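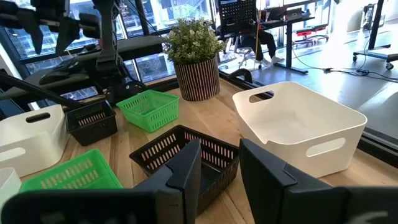
A black basket between the fingers. Big white bins, little slotted baskets, one table.

Nesting

They sent me because I was the one who complained. Harries has 111 stores and I run the back room of a small one, and when the email came around asking what we thought of "automated housekeeping of store totes" I wrote back that I thought it was a fine idea and would the machine also be cleaning up after the fish counter. Two weeks later I had a train ticket.

"You're Rosales," said the man at the door. "The fish counter."

"Yareli," I said.

His name was Imine, which I'd taken for the name of the company. The company was Galleck. The arms were called Genden, both of them, as if they were one animal. He told me this in the elevator, and he had clearly told it in that elevator before, and he timed it so that the doors opened on the last word.

I had expected something more like a factory. It was an office with big windows and other people's buildings in them, gray floor, a desk or two, somebody sitting at one of them in white shoes who never turned around. The arms were on a table by the glass. Black, the pair of them, lots of elbows. And on the table were the baskets.

I know baskets. I have been putting them away for most of my working life. The small slotted kind catch on each other if you nest them crooked, and then you have to bang them on the edge of the bench, and if you bang them too hard the corner goes. My first boss could strip a stack one-handed while eating a sandwich. I'm not that good, but I'm quick, and I don't think about it. I do it while I'm talking to the drivers.

"So the job is, tidy the table," Imine said. "Like goes with like. Green with green, black with black, the white ones out of the way."

"And it knows that?"

"It's learned it from people doing it."

"Which people?"

He put up his hand, a bit shyly. I liked him better after that.

What It Does

He pressed a key and the arms woke up. There's no other word for it, and I've tried to find one, because it's the sort of word they want you to use. They lifted a little, and held still, and then the one on the right went down over a basket as if it had dropped an earring in there.

It was slow. I'll say that first because everyone in the brochure business says it last. It went down, stopped, moved over by the width of a pencil, stopped, and closed on the rim. I had time to read the whole of a notice across the room about who could use the fridge. Then up came the basket, tipped to one side, and it hung there.

"It's deciding," said Imine.

"What's it deciding?"

"Where to put it."

There was a green one right underneath and it had a black one in its hand. The other black one was over on the left, under the other arm, and I could have told it that. I nearly did. You find yourself leaning. I had my own hand halfway out of my coat pocket, and Imine saw and moved around to my side of the table, very politely, so that he was between me and it.

The left arm hadn't gone anywhere. It pointed at a green basket beside the plant and considered it. I thought of a boy we had one summer who would stand at the baler with the button under his thumb, waiting for someone to tell him it was all right to press it. He was a nice kid. We had to let him go in August.

"Is it always like this?"

"It's better in the mornings."

"Why would it be better in the mornings?"

Imine looked at the windows. "The light," he said. "It gets a bit of glare."

Our back room has a strip light that buzzes and a roll-up door. When the door's up you get the sun off the trucks straight in your eyes. I wrote LIGHT in my notebook and underlined it, and he watched me do it. 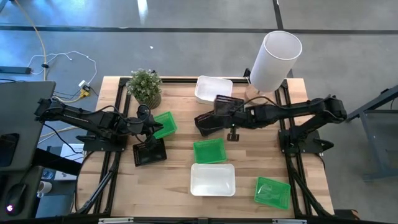
What I Asked

I'd made a list on the train. Some of the questions were stupid and I asked them anyway.

I asked what it did with a wet basket. He said they hadn't done wet. I asked what it did with a basket that had a cabbage leaf stuck in the slots, or a price label, or a dead wasp. He said that was a great question. I asked what it did when two were jammed together, and he said that he usually separated them.

"You do."

"Before we start, yes."

"So when somebody says it put the baskets away, what they mean is that you took the baskets apart, laid them out nice, and then it put them away."

"It's early," said Imine.

I've heard early before. We had a floor scrubber that was early. It was going to go around on its own at night, and it did, until it met a pallet, and then it would stand there with its nose against the pallet calling for help in a woman's voice. The night crew put a hat on it. It's in the back of the store still, behind the Christmas trees, and every year when we get the trees out somebody says good evening to it.

I asked how many it could do in an hour. He told me and I wrote it down. I asked him if that was a good hour or a usual hour. He told me that too, after a while, and I crossed out the first number.

Then I asked him who stands next to it. He didn't follow.

"When it's in my store. It's four in the afternoon, they're stacked up at the registers, and it drops one, or it stops to decide. Who's standing next to it?"

"Ideally no one."

"And really?"

"Really, at first, you'd want a person."

"I've got a person," I said. "She's putting the baskets away."

He laughed, and then he stopped and wrote it down on the back of his hand with a pen, which I thought was an odd thing for a man to do in a room with that many computers in it.

A Turn

He offered me a turn. I'd been hoping he wouldn't, because I knew I'd take it.

You don't do it with buttons. He had a pair of handles on a stand and you move your own arms and the Gendens move theirs. He stood behind me and said, gently, gently, and I was not gentle, and the left one swung out over the plant like a drunk going for a coat. After that I was careful.

I'd like to report that I was hopeless, or else that I was a natural. I got hold of a green basket on my third try. I could see it and I could see the fingers, and there was nothing at all in my hands. That was the part I couldn't get past. When you pick up a basket you know it's yours before you've looked. You feel the rim, you feel it give, you feel if there's another one stuck underneath by the weight. I had none of that. I had a picture of a basket and a fair idea.

I lifted it and brought it across and set it down on its corner. It stood up on the corner for a moment. Then it fell flat, the right way up, and Imine said "Nice!" and meant it.

"I wouldn't pay me for that," I said.

"That's a really clean one, though. We could keep that."

"Keep it?"

"For the training."

So I'm in there now, I suppose. Somewhere in the Genden's idea of how to put a basket down there's a bit of me, doing it badly, in my coat. I asked if I got anything for it and he found me a mug.

Before I left I did what I'd been wanting to do since I walked in. I asked if it was switched off, and he said it was, and I cleared the table. It took as long as it takes. Green in green, black in black, white to the side, and a tap on the edge to seat them. I didn't do it to be unkind. Imine had gone quiet.

"Could you do it again," he said, "slower?"

The Report

My manager wanted one page. I gave her one page. Under Can It Do The Job I wrote No. Under Could It Do The Job In Future I wrote that I had been asked that by people selling me things since I was nineteen and that I would answer it when I saw one do a jammed stack with a cabbage leaf in it, at four in the afternoon, with the door up. Under Other Remarks I wrote that the gentleman was honest when asked twice.

She rang me up. She said head office had been hoping for something warmer.

"Did they go and look at it?"

They hadn't. They'd seen the film. In the film, she said, it did the whole table in under a minute, and it was wonderful, it was like watching someone deal cards.

"Was there a clock in it?" I asked.

She said she'd check. I could hear her running it back. Behind me the registers were shouting for baskets, and I got the phone in under my chin and took a stack off the bench and banged it, and it came apart.

"The man's coffee," she said, after a bit. "There's steam coming off it. It's going like a train."

"There you are, then," I said, and took the baskets out front.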